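Alojamiento con historia en Letton: ¿merece la pena o mejor algo moderno a las afueras?

Publicado por viajera_sin_prisa en Hoteles y alojamientos

Hola a todos, y perdonad de antemano porque me enrollo mucho cuando preparo un viaje. En septiembre vamos mi marido y yo a Letton a celebrar el aniversario y llevamos semanas dándole vueltas al hotel. Él quiere dormir en el Adesis, que por lo que hemos leído fue una casa señorial y ahora es hotel, con su patio, su galería y unas habitaciones que dan al jardín. A mí me encanta la idea, pero tengo mis miedos: que sea precioso por fuera y luego la cama cruja toda la noche, o que el agua caliente llegue cuando le apetezca (nos pasó en otra casa antigua y todavía nos acordamos).

La alternativa es el Skolutier, moderno, a las afueras, con aparcamiento y desayuno hasta tarde. Más práctico, sin duda, pero me da un poco de pena ir hasta allí para dormir en un sitio que podría estar en cualquier parte.

Mis dudas concretas: si se oye mucho ruido en las habitaciones del Adesis que dan al patio, si se puede llegar en coche hasta la puerta para dejar las maletas y si vale la pena pagar el suplemento por la habitación con vistas al jardín. Mi marido tiene una rodilla delicada, así que también me preocupan las escaleras. ¡Gracias de corazón a quien se anime a contestar!

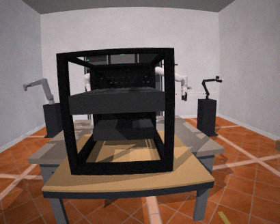

maletaroja54

Buenas, viajera. Nosotros estuvimos en el Adesis dos noches y volveríamos mañana mismo, así que tómate lo que digo sabiendo que voy con el corazón por delante. La cama, estupenda, firme y sin un solo crujido. El agua caliente tardaba un poquito por la mañana, pero llegaba y luego salía con fuerza.

Lo del patio depende de la hora. Hasta las once de la noche hay gente tomando algo en las mesas y se oye la conversación, no es que moleste muchísimo, pero si os acostáis temprano lo vais a notar. Después se queda en un silencio maravilloso, con la fuente de fondo y poco más. Las del jardín son más tranquilas desde el principio y además por la mañana entra una luz preciosa, yo me quedaba en la ventana con el café sin ninguna gana de bajar. El suplemento lo pagamos a gusto.

Para la rodilla de tu marido, pide planta baja al hacer la reserva y vuelve a pedirla por teléfono unos días antes. No hay ascensor en el ala antigua y la escalera principal es muy bonita, con unos peldaños anchísimos, pero se hace larga. Nosotros lo avisamos solo por correo y al llegar nos habían puesto arriba. Lo arreglaron con mucha amabilidad, eso sí, aunque estuvimos un buen rato esperando en recepción con las maletas.

Ah, y no os perdáis el desayuno en la galería. La mermelada de higos la hacen ellos y la venden en tarros pequeños, yo me traje más de los que debía.

trotamundos_2511

skolutier sin pensarlo. aparcas, duermes y listo. el casco antiguo se ve en una mañana 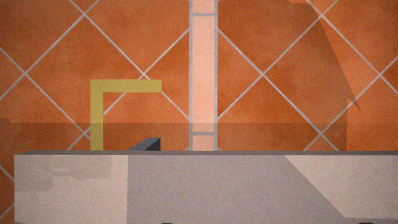 lunadecamino

Pues yo no estoy nada de acuerdo con lo de la mañana, ¡si solo el paseo de las murallas ya se lleva un par de horas yendo con calma! Pero bueno, cada uno viaja a su manera y el Skolutier tampoco es mal sitio. Estuve allí con mis padres, las habitaciones son amplias, hay ascensor y las duchas son a ras de suelo, cosa que con una rodilla tocada se agradece un montón. Lo malo es que por la noche dependes del coche o de un taxi, y si vais de aniversario querréis brindar con la cena, digo yo.

Sobre llegar en coche al Adesis: la calle es peatonal, pero se puede entrar a descargar hasta las doce del mediodía si el hotel comunica antes la matrícula. Luego hay que dejarlo en el aparcamiento Rennie, el de detrás del mercado, y volver andando por una cuesta suave. Pregunta en el hotel por las condiciones, que cuando yo fui sellaban el tique y salía bastante mejor de precio.

Y te dejo otra idea por si os sirve: una noche en cada uno. Suena a lío, lo sé, pero nosotros lo hicimos así en otro viaje, primero el hotel práctico, para llegar cansados y aparcar en la puerta, y después el bonito, ya sin prisas y con ganas de disfrutarlo. Si os decidís por eso, reserva antes la noche del Adesis, que tiene pocas habitaciones abajo y en septiembre se llenan enseguida. Ya nos contarás qué tal, ¡y feliz aniversario a los dos!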